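Relatório de conformidade n.º 18

À direção da Casa Wurnham,

Cumpre-me informar que a alcatifa do corredor norte, modelo Dromusel, foi inspecionada nos termos do contrato de fornecimento e apresenta desgaste incompatível com a utilização declarada. O edifício encontra-se encerrado ao público desde outubro. O corredor não tem, segundo os registos, qualquer circulação.

O pelo está abatido numa faixa estreita, junto à parede esquerda, entre a porta da biblioteca e a janela do fundo. A restante superfície conserva a altura de fábrica. Procedeu-se à aspiração, à escovagem e à aplicação de vapor. Na manhã seguinte, a faixa tinha regressado.

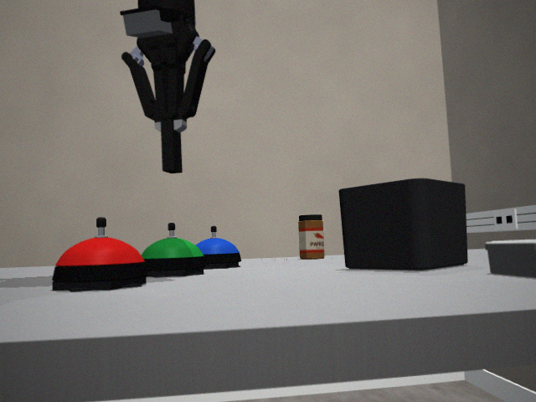
O fornecedor, Ackroyd, declinou a responsabilidade por escrito e sugeriu que se verificasse a base. Foram levantados cinco metros de alcatifa. O soalho, por baixo, mostrava a mesma faixa, mais funda, polida como um corrimão. A tábua é anterior à instalação - e anterior, também, ao edifício, segundo o carpinteiro, que não aceitou regressar para a recolocar.

Consultado o arquivo, apurou-se que a senhora Elsie Heywood, antiga governanta, requereu por três vezes que o corredor ficasse sem revestimento. Os requerimentos foram indeferidos. No último lê-se apenas: «Ela gosta de sentir a madeira.»

Propõe-se a substituição pelo modelo Wivulska, de pelo mais baixo, excluindo-se a faixa referida, que ficará a descoberto. A medida não acarreta encargos adicionais.

Mais se informa que, durante a redação deste relatório, a porta da biblioteca foi encontrada aberta, tendo sido novamente fechada pelo signatário.

6 de julho de 2020

O Inspetor de Revestimentos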